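T-Shirts falten, schnell und ohne Brett — so gehts

Stand: 5. April 2025

Nur kurz, weil die Frage immer wieder kommt. Wie falte ich T-Shirts, damit sie im Regal liegen bleiben und nicht nach zwei Tagen als Haufen runterkommen. Kein Faltbrett, kein Karton, keine Klammern. Ein Tisch reicht.

Was man braucht:

Einen glatten Tisch, gern hell, da sieht man Fussel und Flecken sofort
Das Shirt, ganz trocken. Klamm gefaltet = muffig
Beide Hände frei
Ein Regalfach, das vorher leergeräumt ist. Also wirklich vorher

Bügeln? Mach ich bei Baumwolle nie. Wer gleich nach dem Trockner faltet, kann sich das sparen.

Das Ziel zuerst

Am Ende soll ein flaches, ungefähr quadratisches Päckchen rauskommen. Nicht millimetergenau. Ein paar weiche Falten an den Kanten sind völlig ok, der Stoff ist ja kein Papier. Gelbgrün wie bei mir ist übrigens dankbar, man findet das Teil auch im vollsten Stapel wieder.

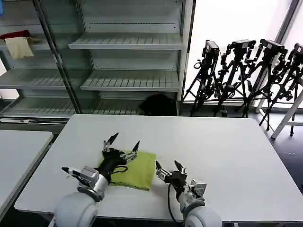
Schritt 1: Ausbreiten

Shirt auf den Tisch, Vorderseite nach unten. Am Saum und an den Schultern anfassen, einmal aufschütteln, hinlegen. Dann von der Mitte nach außen streichen. Immer von der Mitte! Wer von außen nach innen streicht, schiebt sich die Wellen genau dahin, wo später der Knick hinsoll.

Ecken prüfen. Meistens liegt irgendwo unten noch ein zusammengeschobenes Stück, das rausziehen. Ärmel auch, die drehen sich gern ein.

Schritt 2: Erste Seite

Eine Seite nehmen, ungefähr ab der Mitte der Schulter. Gerade runter bis zum Saum nach innen klappen. Den Ärmel zurückschlagen, sodass er auf dem eingeklappten Teil liegt und nicht drüber rausschaut.

Kante kurz mit der flachen Hand nachziehen. Nicht drücken wie blöd, einmal reicht.

Schritt 3: Zweite Seite

Genauso, nur spiegelverkehrt. Jetzt hat man einen langen Streifen. Wenn der oben breiter ist als unten: nochmal auf, neu ansetzen. Dauert sieben Sekunden und erspart den Ärger später beim Stapeln.

Schritt 4: Von unten hoch

Saum hoch bis kurz unter den Kragen. Dann nochmal zur Hälfte, wenn das Fach schmal ist. Bei tiefen Fächern lass ich das zweite Mal weg, dann wird der Stapel nicht so dick.

Der Saum ist die Problemstelle. Mehrere Lagen übereinander, dadurch wird das Päckchen an der Seite dicker und rollt sich gern. Ich streich da zweimal drüber und dreh beim Stapeln jedes zweite Shirt um, dann gleicht sich das aus.

Wenn der Stoff nicht will

Weiche, leicht flauschige Sachen sind zickiger als glatte Baumwolle. Da bleibt beim Ausbreiten gern mal eine schräge Welle in der Mitte stehen oder die hintere Kante wirft sich hoch. Nicht ignorieren, das wird mit jeder Lage schlimmer. Lieber den Stoff an der Kante nochmal anheben, Luft drunter lassen, ablegen, glattstreichen. Und erst dann falten.

Gilt genauso für Handtücher und Decken, da ist nur mehr Fläche im Spiel.
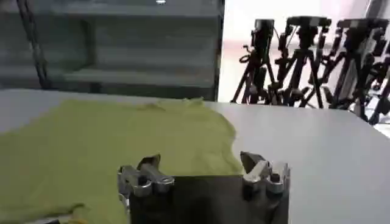 Kamulska: Bei mir klappt das mit dem Streichen nur mit trockenen, nicht eingecremten Händen. Sonst zieht der Stoff mit und man fängt von vorne an. Und flauschige Sachen leg ich vorher eine Viertelstunde flach hin, danach sind sie viel braver.

Guter Punkt, nehm ich so auf. Das mit der Viertelstunde hab ich bei Decken probiert, hilft echt.

Häufige Fehler

Zu schnell geklappt. Ein Zipfel vom Ärmel steht dann oben aus dem Päckchen raus. Einfach unterschieben, dafür muss man nicht alles wieder aufmachen.

Schräg geklappt. Erkennt man an einer diagonalen Kante, wo eine Lage über der anderen liegt. Sieht nicht schön aus, hält aber. Für den Alltag lass ich das so, für den Koffer mach ich es neu.

Stoff an der Seite gestaucht. Kleine Kerbe im Rand, kommt vom Ziehen mit nur einer Hand. Also immer beidseitig anfassen, links und rechts gleichzeitig, gleicher Zug. Das ist eigendlich der wichtigste Tipp auf der ganzen Seite.

Am Tischrand gearbeitet. Genug Platz nach vorne lassen, sonst rutscht der Saum über die Kante und zieht alles mit.
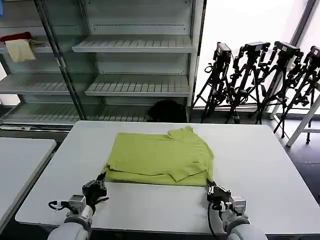
Gelbgrünes T-Shirt, gefaltet — Kanten noch nicht ganz sauber.

Ins Regal damit

Faltkante nach vorne, offene Seite nach hinten. Dann kann man eins rausziehen, ohne dass die anderen aufgehen. Auf Lattenböden nicht höher als sechs Shirts stapeln, sonst drücken sich beim untersten die Rillen durch. Wer das nicht mag, legt ein dünnes Tuch drunter.

Dicke Sachen nach unten, dünne nach oben. Was man selten trägt, kommt ganz nach oben oder in die Kiste. Meine Wintersachen hab ich im Dezember umgeräumt und seitdem nicht mehr angefasst, hat alles gehalten.

Zum Üben: 20 Stück am Stück falten, danach sitzt es. Die ersten werden krumm, egal, wieder auf und nochmal.

Fragen gern unten rein, ich schau am Wochenende drüber. Langarm und Kapuze kommt als eigene Anleitung, da geht der Ärmel etwas anderst.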